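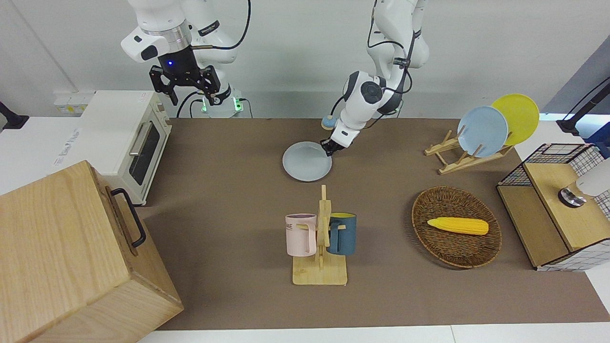
Two-Arm Kitchen Cell: Frequently Asked Questions

This page collects the questions that new users of the cell in the Tetinholm workshop ask most often. It was last revised on April 7, 2018. If your question is not here, please write to Catrin Rowlands before you change anything on the arms.

Daily start

In which order do I switch things on?
First the power cabinet, then the two arm controllers, then the Sistano control computer. Wait until the computer shows both arms as connected. If you start the computer first, it will find only one arm or none, and you must begin again.

Do the arms need to be in a special position before I start?
They should hang free above the table, and the grippers should hold nothing. If an arm was left low after an emergency stop, move it up by hand in the free-drive mode. Please use both hands for this, one at the elbow and one near the wrist. Do not pull on the gripper fingers.

What should I check on the status lights?
The lights on the arm housing must be green before you send any motion. If a light is red, read the message on the computer and write it in the logbook, also when the fault goes away by itself.

The table

Where do the objects go?
The toaster oven stands at the left of the table, the mug tree in front, the basket beside it, and the dish rack at the back on the right. The positions are saved in the layout file called Randness. You can move the small objects during your work, but put them back at the end of the day. The dish rack should not be moved at all. If it was pushed, run the rack calibration again.

Can I plug in the toaster oven?
No. The programs use only its door. The cable stays out of the socket.

May I bring my own plates and mugs?
Yes, if they are not heavy and have a rim or a handle which the fingers can hold. Try each new object at slow speed first. Glass is not allowed.

Grippers

The gripper lets the plate slip. What can I do?
Clean the finger pads with a dry cloth and try again. Most slipping comes from dust or from dish soap that was not rinsed well. If it still slips, look at the edge of the pads. When the edge is rounded, change both pads on that gripper, never only one.

How do I change the finger pads?
Stop the arm and press the emergency stop. Remove the 4 small screws, take off the old pads, and wipe the metal below. Put the new pads on and tighten the screws by hand until they do not turn any more. Then run the open and close test. The gripper must close fully without a noise.

How often are the pads changed?
After 3000 grips, or earlier if you see wear. The counter is on the maintenance screen. Please set it to zero after the change, this is often forgotten.

Cables

Why are there loops in the cables?
The wrist needs this length when it turns. Do not make the loops shorter with cable ties. In February we had a broken connector on the left arm for exactly this reason, and the repair by Pawlak took seven days.

How can I see if a cable is too tight?
Move the arm by hand slowly to the far corners of the table and watch the cable. It should never become straight. It should also not touch the objects on the table or hang on the cabinet.

Stopping and faults

The arm stopped while it was holding a plate. What now?
Do not open the gripper from the screen immediately. Put one hand under the plate, or check that it is lying on the table, and then open. After this, move the arm up and clear the fault. Wait 60 seconds before you enable the motors again.

Who may open the arm covers?
Only Catrin Rowlands and the technicians from Pawlak. Everything inside the covers is under the service contract.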